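Print this page | E-mail this page

Mellatby Cupfuls: README

A small, free data set on dry foods in clear cups: what a cupful weighs, how it settles, and what the pile looks like through the side.

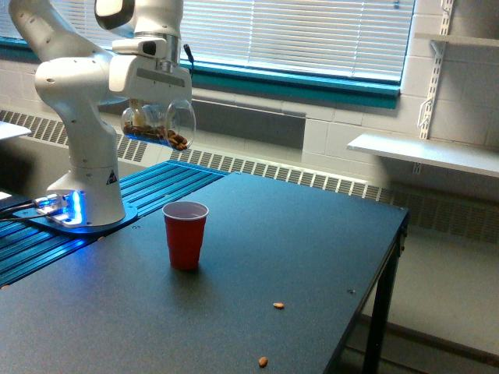 What this is

Mellatby Cupfuls started with an argument over a granola recipe. One of us scooped a cup of almonds, the other scooped a cup of almonds, and the kitchen scale disagreed with both of us! We kept scooping, then we tried lentils, and before long there was a spreadsheet with its own folder.

The set has 500 records covering 26 dry foods. Each record is one helping in one cup, with its weight, the fill height before and after a gentle shake, and a few words on how the heap sat. It's meant for home cooks, cooking teachers, people who write recipes, and anybody who likes looking at beans from the side (we really do).

Almonds are still our favorite. They have enough shape to lock together and leave big gaps, and in clear plastic you get those tan and reddish-brown skins pressed up against the wall. Tip the cup and the heap goes down to the low side in one lovely clump.

What's in the folder

cupfuls.csv – the main table, one row per helping
foods.csv – the food list, with the short names used in the main table
cups.csv – inside measurements for every cup we used
notes.txt – longer remarks, by record number
README – you're reading it

Columns in cupfuls.csv

record: running number. Gaps in the numbering are rows we threw out.
food: short name, such as almond_whole, lentil_red, rice_long or walnut_half.
cup: matches a line in cups.csv.
method: scoop, pour or spoon. See the next section.
grams: weight of the food alone, in whole grams.
height_1: fill height in millimeters, before shaking.
height_2: fill height in millimeters, after shaking.
heap: flat, domed, sloped or uneven.
remark: free text, often blank, sometimes a bit excited.

How we fill a cup

Scoop means the cup goes into the bin and comes up full, then gets leveled with the back of a butter knife. Pour means the food comes from a bowl held just above the rim, with no leveling. Spoon means a soup spoon, one spoonful at a time, until the food reaches the rim.

The shake is three short side-to-side moves with the cup standing on the table. Don't tap it. Tapping packs rice so much better than shaking does that the two can't be compared, and we lost a whole evening of rice to finding that out.

Heights are read from outside, with your eye level with the top of the food. For a domed heap, read the edge and write the height of the dome in the remark. For a sloped heap, read both sides and record the middle value.

We empty the cup and wipe it out between foods. Flour dust and chickpea skins cling to clear plastic like you wouldn't believe.

Cups

All the cups are clear and smooth inside. Paper cups were dropped early, as were glass tumblers with thick bottoms, which made the height readings a mess. The cups in the first batch came from Bikarow and the later ones from Halilović. They differ a little in the taper, so please use cups.csv and don't assume one size.

If you're adding your own rows, any straight or gently tapered clear cup is welcome. Measure the inside width at the rim and at the base, plus the inside depth, and add a line.

Light and table

Daylight from the side is a joy for this. It comes through the plastic and picks out the edge of each almond, and it makes a fill line much easier to read than a ceiling lamp does. A dark, matte tabletop helps too. Pale foods show up clearly against it and there's very little glare. White rice on a white counter is misery.

Foods that gave us trouble

Walnut halves. They bridge. You can have a big hollow in the middle of the cup and never know until you shake it. Both heights are correct in these rows, even where they look like typing errors.

Brown sugar. Left out of the set entirely. It holds whatever shape you last pushed it into.

Slivered almonds. They're listed separately from whole almonds and shouldn't be merged with them. They stack like roof tiles, and a scooped cup comes out quite different from a poured one.

Pumpkin seeds. Static! On dry December days they climbed the walls of the cup. Record 19 is the worst of them, and we kept it in for fun. The remark column says "static" wherever we noticed it.

Popcorn kernels. No trouble at all, just very loud.

Good uses

Checking a recipe that gives nuts or grains by volume. Teaching kids why a cup of one thing doesn't weigh the same as a cup of another. Drawing charts – the scoop and pour columns side by side make a really pretty scatter. Mateja Papadopoulos has used the lentil rows for a lesson on averages and reports that red lentils went over better than green.

Not so good uses

Please don't use the weights for nutrition labels or for anything to do with allergies. Our scale is an ordinary kitchen scale. The foods were bought in ordinary bags, and an almond from one bag can be a fair bit plumper than an almond from the next. We didn't track growers or harvest years.

Nuts were handled in the same kitchen as everything else in the table. If you repeat the work with a class, ask about allergies first and swap in dried beans where you need to.

Known problems

The heap column is a judgment call, and "sloped" and "uneven" overlap more than we'd like.
Some early rows have no height_2. They are blank, not zero.
The short name oat_rolled covers both thick and regular oats up to version 2. Version 3 splits them.
Spelling in notes.txt is whatever came out at the time.

Adding rows

Yes, please! Copy the header line from cupfuls.csv, fill in your rows and send them over as a plain CSV. At least five helpings per food and method, so there's a bit of spread to look at. Coffee beans, cashews and split peas would be especially welcome, and so would any pasta shape small enough to pour.

Credit and reuse

Put together by Heino Paju and Mateja Papadopoulos as part of the Clanmont kitchen notes. Free to copy, change and share. If you print a chart from it, a mention of Mellatby Cupfuls is plenty, and we'd love to see the chart.

Last updated: 6/23/19

Contact | Copyright Clanmont kitchen notes | Back to top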